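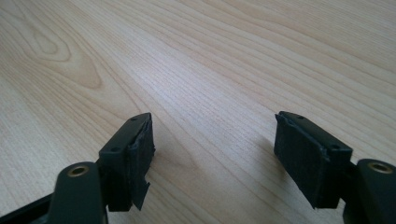

# Kitemex Flevus Headphone Distribution Amplifier

Four-channel headphone amplifier for tracking rooms, rehearsal spaces and small broadcast setups. One balanced stereo input feeds four independent outputs, each with its own level control, mono switch and auxiliary input. Half-rack width, steel chassis, external power supply.

Page updated 2024-09-17

## Overview

The Flevus takes a stereo cue mix from a console or interface and drives up to four pairs of headphones without the channels loading one another. Each output has a separate gain stage, so plugging in or removing a low-impedance pair does not change the level on the other channels.

The aux input on each channel is summed after the main level control. A drummer can take a click on channel 1 while the rest of the band hears only the mix. With nothing plugged into the aux jack, its input is grounded and adds no noise. 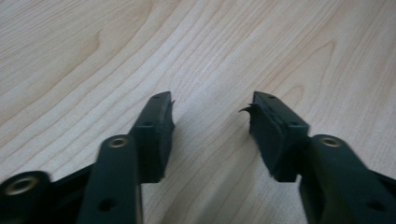
*Open gripper fingers over a blond wood tabletop.*

## Connections

- **Main in:** balanced XLR, left and right
- **Main thru:** balanced TRS, left and right, wired directly to the main input
- **Aux in:** stereo TRS, one per channel, rear panel
- **Headphone out:** stereo TRS, one per channel, front panel
- **Power:** locking barrel connector

The thru jacks are passive and stay live with the unit switched off. Use them to feed a second Flevus or a pair of powered monitors. The main inputs also accept unbalanced sources; tie pin 3 to pin 1 at the source end of the cable.

## Specifications

| Item | Value |
|---|---|
| Outputs | 4 |
| Recommended load | 46 ohms or higher |
| Channel separation | over 60 dB |
| Weight, without supply | 1420 g |
| Level control | Detented potentiometer, one per channel |
| Mounting | Desktop or half-rack, ears sold separately |

Headphones below the recommended load will work, but the output limiter engages earlier and peaks will sound flattened at high settings. The limiter is fixed and has no bypass.
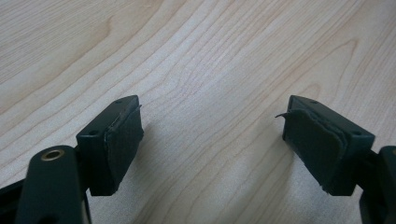
## Setup notes

Turn all four level controls down before applying power. A relay holds the outputs muted until the supply rails settle, and releases with an audible click from inside the chassis.

Set the console cue send to its normal operating level first, then bring up each headphone channel. If the controls have to sit near the bottom of their travel, set the rear sensitivity switch to LOW. Channels with long headphone extensions may need slightly more level. Keep the power supply away from unbalanced aux cables.

The mono switch sums left and right ahead of the level control. Use it for single-sided monitoring. The aux signal remains stereo in either position.

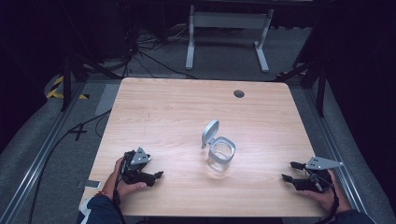
## Options

- **Polák rack kit:** joins two units side by side or fills the open half with a blank panel. Screws included.
- **Triteck locking supply:** replacement for the included unit, same rating, longer lead.
- **Knob set:** colored caps for channel identification.

Units from the April production run onward use a revised rear panel with recessed switches. Older rack ears fit both versions.

## Service

Fuses are internal and not user-replaceable. For repairs, send the serial number and a short description of the fault to Triin Vasiliauskas in the service department. Schematics are available to qualified technicians on request from Temitope Ezeani.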